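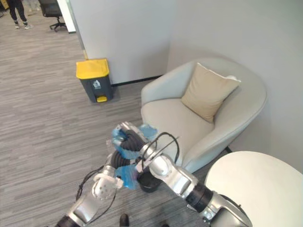
My neighbor in the next office says an armchair corner always turns into a trash corner after one month, so why to clean it again and again. I disagree with her, and I will write down here how I keep ours. It is a long thread, sorry for that.

First, what we have. One light gray tub chair, one beige cushion, a round white table, carpet on the floor. The walls are also pale. Everything pale, so every coffee drop is a big event in our life.

The office is on the second floor of the Akyol building in Tatby. We are a small translation bureau and we have no reception. The armchair is for clients who wait, and after lunch for us.

The trouble with such a corner is that it invites things. Packaging, mostly. Somebody opens a parcel while sitting in the comfortable chair, reads the paper from inside, goes back to the desk, and the wrapping stays there. Blue plastic, bubble plastic, those thin bags that weigh nothing and take the place of a football.

I used to put all of it in one big bag in the evening. Then our waste company, Wurkier, sent the bag back with a note in March. Mixed. Soft plastic must go separate from hard plastic, and cables and tubes separate from both.

So now I do it in this order:
Soft plastic first, because it flies away when you touch anything else.
Then whatever is rolled up inside of it.
Then paper.
Crumbs at the end, with the vacuum cleaner.

About "rolled up inside": please open the wrapping before you throw it! People pack a piece of hose or a spare cable in plastic, and later it all looks like one piece of garbage. In winter I almost threw away the drain hose of our air conditioner. A new one costs 200 crowns and you wait for it 16 days. I know because I did throw away the one before.

Black ribbed hose is the worst for this. It does not lie flat, it keeps its curl, and it holds the plastic like a spring. I pull the plastic slowly from one end and I don't cut it. If you cut with scissors you cut the hose also, ask me how I learned.

Somebody asked about the wastebasket. My opinion: small is better in a waiting corner. In a large one people put lunch boxes, and then the client sits next to the smell of fish. A small one is full quickly and it must be emptied every day, this is true. I prefer the walk to the kitchen.

Also I don't use a lid there. With a lid, people leave the thing on top of the lid.

Now the chair. Light fabric is not so terrible as they told me when I ordered it. Once in a week I go over it with a dry brush, always from the backrest down to the seat, and after that along the arms. Water only on a stain, and a white cloth, never a colored one. A red cloth gave us a pink place on the arm of our previous chair and it stayed forever.

The corner is tight, so dust collects behind the backrest where the two walls come together. I pull the chair out maybe every second week. The last time I found three pens and an invitation to an exhibition which was already finished.

The cushion cover I wash at 30 degrees, inside out, and I dry it flat. It makes a crease in the middle anyway. I stopped to iron it, clients have never complained about a crease.

For the carpet there is a product called Trurkivar, a powder, you leave it for the night and vacuum in the morning. It works well for me on tea. On toner it did nothing. One box is 2000 grams and it is too much for an office like ours, so I share it with the neighbor. Yes, with the same neighbor.

She also says the table should be square, because it would stand better against the wall. Maybe. But with a round one I don't hit my hip every time I go with the vacuum cleaner, and I am the one who goes with the vacuum cleaner.

One question from my side — where do you keep the soft plastic until the pickup? Ours is every two weeks, and the sack behind the kitchen door is already higher than the door handle. I tried to press it with books and it came back up by the afternoon.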